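Donico hand-held gripper kit for bedroom pickup – worth it or go with Brivent?
Posted 29 December 2022 in Home Automation Help

I have the Donico kit on a 35 day return window and need to decide soon. The plan is to record myself doing small tidying jobs by hand, mostly getting things into and out of a bin, and use that to train an arm later. Floor work next to a bed with patterned fabric everywhere. 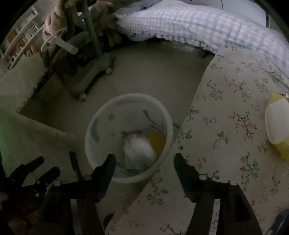 Valstead_user wrote that the kit is fine for the money but the camera mount needs a drop of threadlocker before anything else, and asked what recording software I use. It's the one that came with it, version 301, no changes. My real problem is that soft things like wrappers slide out when I squeeze the trigger slowly. Is that the fingers or me? The Brivent costs more and I can't find anyone who has used both.

charbonneau_fan
I've used both. The Brivent fingers are softer and hold thin plastic better, but the trigger is stiff and my hand was sore after one evening. Donico sells a soft finger set separately. Try that first – it takes four screws and you keep the lighter handle. Also close faster on wrappers. Go in low, pinch a fold, then lift. If you squeeze slowly on a flat part it will slide every time.

One more thing, turn on a lamp. Mine lost tracking in a dark bedroom until I did, and I threw away a whole July of recordings.

gridlock32
get the brivent. donico support took forever to answer me

Valstead_user
Check the return terms before you swap the fingers. My seller counted that as a modification and refused the refund. If you only want bin pickup, I'd keep the Donico and put the difference toward storage. I have 3000 clips now and the drive filled up long before the gripper wore out.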